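Bin liner keeps sliding down inside the bucket, what size should I be buying?

Posted in Home & Cleaning, Jun 2, 2026
3 replies

tititz_lane

I have a round plastic bucket under the utility sink that I use as a trash can. The liners I buy are marked 4 gallons, which matches the number molded into the bottom of the bucket. Every time something with any weight goes in, the edge of the bag comes off the rim and ends up in the bottom with the trash on top of it. I have tried folding more over the outside and it only delays the problem. Is the printed volume meaningless, or am I measuring the wrong thing? I would like to stay with thin bags if possible, as I go through a lot of them.

Falau

The volume on the box is not useless, but it tells you nothing about fit. Two bags of the same volume can be narrow and long or wide and short. What you need is the lay-flat width, usually printed in small type on the side of the box.

Measure the outside circumference of the bucket at the rim with a string. Divide by two. That is the smallest lay-flat width that will go over the rim without stretching. If your rim measures 45 inches around, you need a bag at least 22.5 inches wide. A 22 inch bag will go on with a slight stretch and hold better than a wider one — the stretch is what grips. 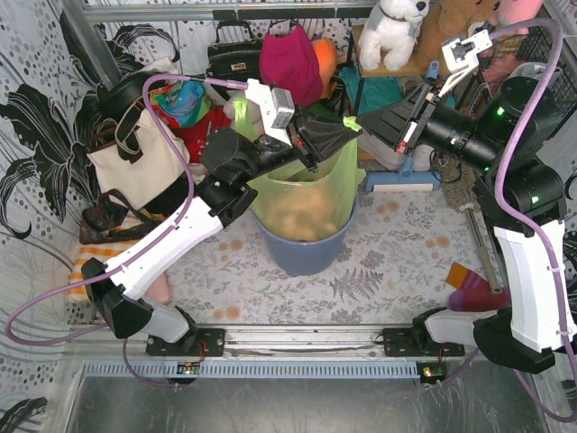

Length is the second number. Take the height of the bucket, add half the diameter of the base, then add 4 inches for the fold. A bag that is too short hangs clear of the bottom, so the film carries the whole load and pulls itself off the rim. This is the most common cause of what you describe. The bag should rest on the bottom with a little slack.

Also push the air out from between the bag and the wall before you fold the edge over. Trapped air holds the bag up, and the first heavy item forces it down all at once. A small hole drilled near the top of the wall lets it escape, if you don't need the bucket to hold water afterward.

Cillis

just use a big rubber band around the rim. been doing it since May, no problems

malý_workshop

The rubber band works but it perishes, and you have to take it off at every change. A binder clip on the surplus film does the same job. Gather the loose part at one side, twist it, clip it flat to the rim.

On thin bags: look at the material as well as the thickness. High-density film is the crinkly kind. It is strong for its weight but has almost no stretch and tears quickly once punctured. Low-density film is softer and stretches over a rim, so it suits the slightly undersized fit described above. I buy it by the case for the shop and have not had one slip since changing over.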